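Notes from the print room

10 Mar 2019

Hello again from Flulgate! I spent most of February in the archive with Orla Moriarty, going through the woodcuts of Borkowska, and I'm still seeing black lines when I shut my eyes.

If you haven't met her work, Borkowska cut 94 blocks in her lifetime, nearly all of them of fishing families on the Skestard coast. She never had a press. She rubbed every sheet by hand with the back of a spoon, so no two pulls match, and the skies come out patchy and soft in a way I love (Orla thinks they look like bad weather, and she may be right).

My favorite is still "The Net Menders." Five women sit with their backs to us and the sea is one long cut from edge to edge. It's so simple! I copied it in my sketchbook and mine looked like a fence.

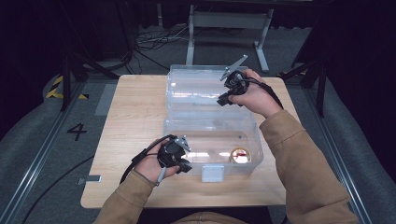

What's going on the walls

We've picked 20 prints for the spring show, and 14 of them haven't been out of their folders in my time here. The early ones are crowded and a bit stiff, with every roof tile cut in. Then she gets to her forties and starts leaving things out — whole faces sometimes — and the pictures get much stronger. I'd start at the far end of the room with the late ones and walk backward, but Orla has hung them by date and she has the keys.
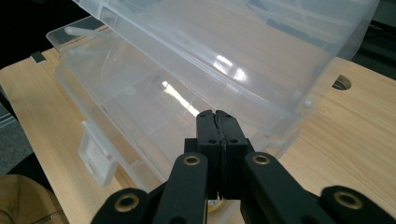

Clear storage box with the lid up.

We also have 2 of the original blocks on loan from the Davex collection. Get down low and look across them sideways, and the gouge marks jump out at you.

The show opens in May and members get in free. I'm giving a short talk on spoon printing on opening night, so bring an old spoon if you'd like to try it, and wear something you don't mind getting ink on.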